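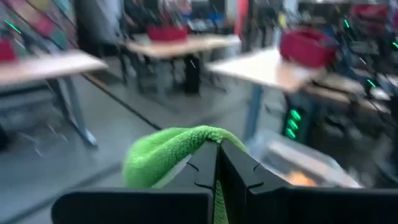

Chapter 7: Why Cloth Dries You

I failed my first textiles paper because of a question on towels. I'd revised dyes, looms, the whole history of the wool trade, and there it was on page one: "Explain how a towel takes up water." I wrote that it soaks it up. My tutor, Ifor Yorath, put a ring round that and wrote "yes, but HOW?" in the margin, and I've been a bit obsessed ever since (you'll see).

So let's start with the how. Water likes to cling to things, and it likes to cling to itself. Put it next to a very narrow gap between two fibres and it will creep along that gap, even uphill. We call this wicking, or capillary action if there's an examiner about. The narrower the gap, the further the water can climb, though it climbs more slowly. A cloth is really a great big bundle of gaps, and most of this chapter is about how makers change their size and shape.

One way is to add loops. A looped surface gives water far more fibre to touch than a flat one does, and it leaves room between the loops for the water to sit.
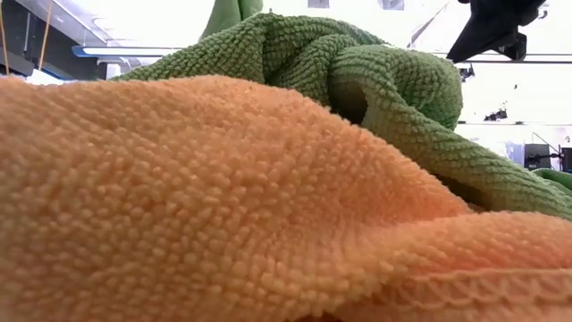

The other way is to make the fibres themselves thinner, and this is where microfibre comes in. It's usually polyester, often with some nylon, and polyester on its own takes in hardly any water at all! Nearly everything a microfibre cloth holds is held between the fibres. Cotton is different, as it takes water into the fibre as well, so it stays damp on the line long after the cloth next to it is ready to fold.

You'll test this yourself in section 5 with strips of cloth and a tray of coloured water. Cut your strips before you fill the tray. Please don't use fabric softener on them first, it coats the fibres and your results will be all over the place. Mine were.

Comments

Aled Morris, 2024-08-30
Used this with my evening class. Is the answer sheet for section 5 anywhere?

bellis86
The softener bit explains my gym towel, thank you!

Plondine
Could we have more on wool please? It only gets a paragraph later on.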